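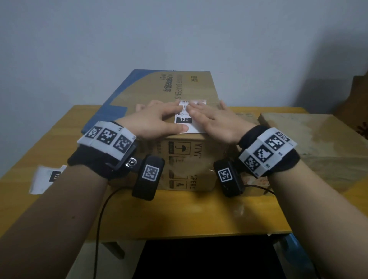 Home | About the Tribunal | Lodge an Appeal | Hearings | Decisions | FAQ | Contact

Frequently Asked Questions: Appeals to the Storkham Land and Licensing Tribunal

Who may lodge an appeal?

Any person or business named in a licensing or land use decision made by a council in the Storkham district may appeal. Neighbours may appeal a land use decision if they made a written submission before it was decided. Residents of Akness should note that their matters are also heard by this Tribunal.

How long do I have?

An appeal must be received within 50 days of the date printed on the decision notice. The registry closes at 4:30 pm, and documents received after that time are treated as lodged on the next working day. A member may extend the time limit on written application where the delay is satisfactorily explained.

What does it cost?

The filing fee is $142. Holders of a current concession card may apply for a waiver using Form 7. The fee is not refunded if an appeal is withdrawn after a hearing date has been set.

May I lodge by post?

Yes. Send one signed original and two copies to the registry. Appeals may also be lodged at the counter or through the Terix online portal. Email is not accepted for first filings, although it may be used for later correspondence once a file number has been issued.

Does lodging an appeal suspend the decision?

Not automatically. The decision remains in force unless the Tribunal grants a stay. An application for a stay must state the harm that would follow if the decision took effect, and the council will be given an opportunity to respond.

Do I need a lawyer?

No. Parties may represent themselves or, with leave, be represented by an agent. Registry staff can explain forms and procedure but cannot give legal advice or comment on the likely outcome of a case.

Can I object to a member hearing my case?

Yes. An objection should be made in writing as soon as the grounds are known. The member concerned will ordinarily rule on it first, and reasons will be given to all parties.

Can costs be awarded against me?

Each party normally bears its own costs. Where a party has caused unreasonable delay or expense, the Tribunal may order payment of up to $2,890. A higher amount requires the agreement of the parties.

Can the Tribunal's decision be challenged?

A party may appeal to the court on a question of law only, under section 73 of the Tribunal's rules. Findings of fact are final. The registry will supply a certified copy of the decision on request.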